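Girkana Hall, pre-show safety checklist
Show: Leka, anniversary concert
Filled in during walk-through, 10 May 2018. Comments go under the item they belong to. Open items carry over to the next sheet.

## 1. Doors and capacity

- [x] Standing floor limit posted at main entrance: 1000
- [x] Whole-house limit posted at box office: 3000
- [x] All exit doors open from the inside with one push
- [ ] Exit signs lit, both levels

Comment: sign over exit 5 flickers. Lamp on order from Zornenico. If it has not come by load-in, hang the battery sign from the store room and note it here.

- [x] Ramp at side entrance clear, handrail tight

## 2. Front barrier

- [x] Barrier sections pinned and bolted
- [x] Step on the stage side dry and taped
- [ ] Gap between barrier and stage wide enough for two people to pass

Comment: the gap narrows at stage left where the speaker stack sits. Prirnirness wants the stack kept there for sound. We asked them to move it back one deck. Waiting for an answer. Fans line up early for this group and push forward in the first song, so this one has to be closed before doors. 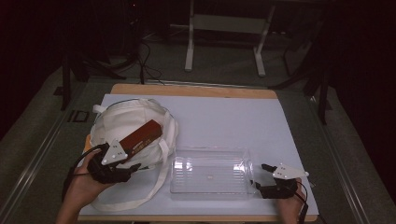

Stage crew replied that the stack can go back if the cable run is moved behind the riser, and asked for an extra hour at load-in to do it. Hour granted. Item stays open until the gap is measured again.

## 3. Stage and rigging

- [x] Deck legs locked
- [x] White tape on all stage edges and on the runway
- [x] Safety wires on every overhead light
- [x] Truss load sheet signed and in the binder
- [ ] Runway steps have a rail on both sides

Comment: rail on one side only. The band uses these steps in the dark between songs. Second rail is in the truck according to Prirnirness. Check again after unloading.

## 4. Power and cables

- [x] Main panel closed, key with house electrician
- [x] Ramps over all cables crossing a walkway
- [x] Keyboard and drum risers on separate circuits
- [ ] Outdoor merchandise tent on a ground-fault outlet

Comment: tent was fed from the lobby outlet last November and it tripped twice. Use outlet 7 by the loading door this time. Run the cable along the wall, no shortcuts over the grass.

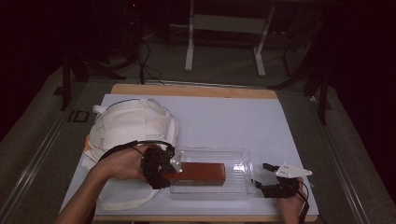
## 5. Effects

- [x] Confetti only, no flame
- [x] Confetti type is paper, slow burning, data sheet received
- [x] Cannons pointed above head height
- [ ] Haze test with fire alarm panel

Comment: test not done, haze machine arrives with the second truck. Alarm company must be on the phone during the test. Do not isolate any zone before they confirm.

## 6. Crowd care

- [x] Water points at both sides of the floor
- [x] First aid room unlocked, bed made up, stretcher on wall
- [x] Radio check, all channels
- [ ] Light stick rules posted at the line

Comment: poster says "no large items" and that is too vague. Print it again with the actual size limit. Banners on poles stay outside. Hand banners are fine if they are kept below chin height.

## Open items to close before doors

- Exit 5 sign
- Gap at stage left
- Second rail, runway steps
- Merchandise tent outlet
- Haze test
- Light stick poster

Doors stay shut until the first three and the haze test are ticked. The house manager gives the word on channel 1.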